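Jiltik: reissue of the Ghauri cassettes
Progress report to the Hosent Fund, second period

Prepared by Abla Atallah, project lead

1. Where we are

The grant was given to us for the restoration and reissue of the three cassettes that the group Ghauri made for the Zestitz label. At the time of the last report we had the tapes of the first cassette only. Now we have all three, and the first two are transferred. The third is still with Edgardo Dimaculangan, who is working on it at his own studio.

The original masters were 9 reels, as you may remember from the application. Two of them could not be played when they arrived, as the layers stuck together. Edgardo treated them slowly and made the transfer in one pass each. One of the two is good from start to end. The other has a loss of level on the left channel in the long piece for zither and drum machine, and we have decided to leave it like it is and to mention it in the booklet.

2. Mixing and mastering

Dagim Lencho has finished the new mix of the first cassette. He kept the tape hiss, which the group asked for, and took out only the mains hum. Renato Padilla, who played bass and organ on the recordings, came to listen for one afternoon and asked for two changes: the organ should be lower in the opening piece, and the field recording of the harbour should return at the end of side B, where the label had removed it in the first edition. Both changes are made.

The second cassette is mixed but not approved. Renato finds the voice too clean. I agree with him, Dagim does not - we will try one more version before we decide.

3. Extra material

On the back of one reel we found 40 minutes of music that is not on any of the cassettes. It is mostly improvisation, with the same four players, and the sound is better than we expected. We would like to include part of it as a download with the vinyl. This does not change the budget, but it changes the track list in your agreement, so I ask for your written consent.

4. Booklet and sleeve

Rhea Catacutan has written the main essay and is now correcting it with the group. The old lyric sheets are scanned. For the sleeve we wanted to use the original drawing, but the owner has not answered our letters yet. If we have no answer by December, we will use plain lettering on grey card.

5. Money and time

Tape treatment cost more than planned, and the studio hire cost less. The two differences are almost equal and I attach the table separately. The pressing plant has moved our place in the queue by one month, so the records will come later than in the first plan. The cassette edition is not affected.

6. Next steps

- approve the second mix
- receive the transfer of the third cassette
- send the first cassette to be cut
- finish the booklet text and give it to the printer

I will write again when the test pressings are here.
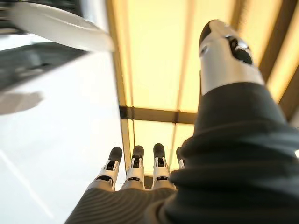 White thumb and four fingers, with grey knitted covering, under a ceiling light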